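Gredach Hall kitchen – spring safety check, with comments

Done in March, before the lunch club starts up again. Each item is marked OK, WATCH or FIX. Please read the comments as well as the marks, they're where the good stuff is!

1. Fire blanket and extinguisher – OK
Blanket is on its hook by the door and the pull tabs hang free. The extinguisher gauge is in the green and the pin is in place. Lovely to see the space in front of it kept clear, last time there was a stack of chairs.

2. Cooker and hob – WATCH
All burners light first time and the flames are blue. The front left knob is stiff and can stop just short of off, so push it round until it clicks. New knob ordered from Sorberg.

3. Extractor filters – FIX
Greasy. Both of them come out with a quarter turn and fit in the dishwasher on the hot wash. I did one and the difference is tremendous – it looks like a new part. The second still needs doing before anyone fries anything.

4. Fridge and freezer – OK
Fridge reading 3 degrees, freezer at minus 19. Door seals grip a slip of paper all the way round. The log sheet has been filled in every day the hall was open, which made me very happy indeed.

5. Probe thermometer – OK
Tested in iced water and in boiling water, and it was within a degree both times. Reheated food needs to reach 70 in the middle and stay there for 2 minutes. Wipe the probe before and after, wipes are in the top drawer.

6. Washing and preparing vegetables – OK
Rinse everything under cold running water, including things that will be peeled. Leafy veg should be pulled apart first, as the grit sits right down at the base of the stalks. Muddy roots go last.
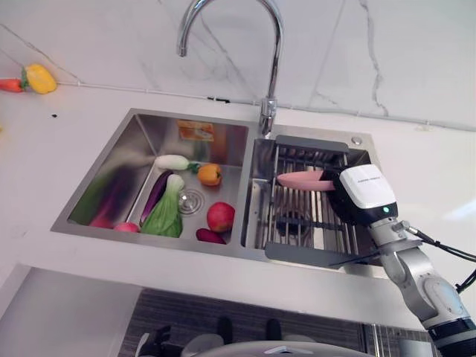

Raw meat never goes in the sink, and chicken is not to be rinsed at all. After each batch, clean the basins with hot soapy water, then spray with the Mimine sanitiser and leave it for the time on the label. The old bottle was almost empty and there's a full one behind it.

7. Hot water – WATCH
The handwash basin took a good while to run warm. Soap and paper towels are both well stocked. I'd like to see this tried again first thing in the morning, when the boiler has only just come on.

8. Chopping boards and knives – FIX
The green board is deeply scored and should go. The others have plenty of life in them. Knives are sharp and back on the magnetic strip, and the strip itself is firm on the wall.

9. Electrics – WATCH
Kettle, toaster and mixer all have sound plugs and leads. The long extension lead should not be used for the urn. It's fine for the radio.

10. Floor and exits – OK
No lifting edges, mats lie flat, back door opens from inside without a key. The new non-slip strip on the step is brilliant, even with wet shoes.

11. First aid box – FIX
Blue plasters down to 13, burn gel past its date. Eye wash is fine. Replacements can come out of the kitchen float.

General comment: this kitchen is a pleasure to check. Three fixes, and all of them small jobs. Next check falls after the summer lunches, using the same sheet.

Related items
Gredach Hall: opening and locking up
Allergen sheet for lunch club cooks
Bangash Room: chairs, tables and heating check
How to descale the urn
Food delivery log (blank)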